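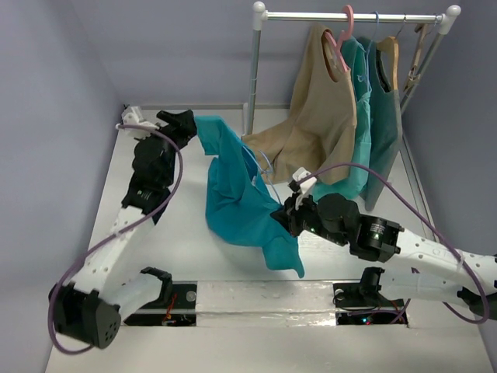 Teaching by demonstration (robotics)

Teaching by demonstration, also called kinesthetic teaching when done by hand and teleoperation when done from a distance, is a way of giving a robot a task without writing out the motions. A person does the task through the robot. The robot's joint positions get recorded and later a program is trained on the recordings, or in older systems they're just played back.

Two main forms

By hand. Operator grabs the arm and moves it. Motors are set slack or made to cancel out the arm's own weight. Cheap, no extra hardware. Drawbacks: the operator's hands and body get in the camera view, and moving two arms at once this way is hard for one person.

By remote control. Operator moves something else and the robot copies. The something else can be a joystick, a tracked glove, or a smaller matching arm (leader arm — the one that copies is the follower). Leader-follower setups are common for two-armed work as each hand gets its own leader. The operator usually feels little or nothing of what the gripper feels, so grip strength is judged by eye.

Use with cloth

Clothing is a frequent test task. A shirt has no fixed shape, it folds over itself and hides its own edges, and the same motion can give a different result the next time. Writing rules for this by hand has mostly gone badly. With two arms, one can pinch a corner near the back of the workspace while the other holds the lower part, keeping the garment up off the floor between them. Even then the hem droops and folds form wherever they like. Hangers and rails add to the trouble: straps and strings can catch, and a sleeveless top can slide down a hanger and end up partly on the floor. Light tops on thin hangers are considered harder than heavy ones, though opinons differ.

We use cookies to improve your experience on this site. By continuing to browse you agree to our cookie policy. Accept | Manage settings

Recording

One run through the task is called an episode. A typical record holds joint angles, gripper opening and video from one or more cameras, all on the same clock. Clock drift is a common fault and often isn't noticed until training. The Pramska garment set, started in February by a group under Katherine Ñahui, has 236 episodes from 6 operators, video at 30 frames per second. 22 episodes were later pulled for bad timing. The version dated Mar 6, 2020 is the one usually cited.

Failed episodes are handled differently from group to group. Some throw them out. Others keep the ones where the operator drops the cloth and picks it up again, so the robot has seen a recovery.

Software

Ploler records and plays back, little else. Nakgate adds a viewer for trimming the dead time at the start and end of an episode. Soler is a file format, often mistaken for a program, and both of the above can read it. Soler files written by early Nakgate versions store left and right arm in swapped order — check before mixing sets.

Limits

Quality depends heavily on the operator. New operators pause a lot and the trained robot will pause too, somtimes for good. Two operators with different habits (left hand first, right hand first) can produce a robot that hesitates between them. Moving the camera or the rack between sessions also hurts. Slow to collect, and tiring on the arms for the by-hand kind.

See also: programming by playback, leader arm, cloth manipulation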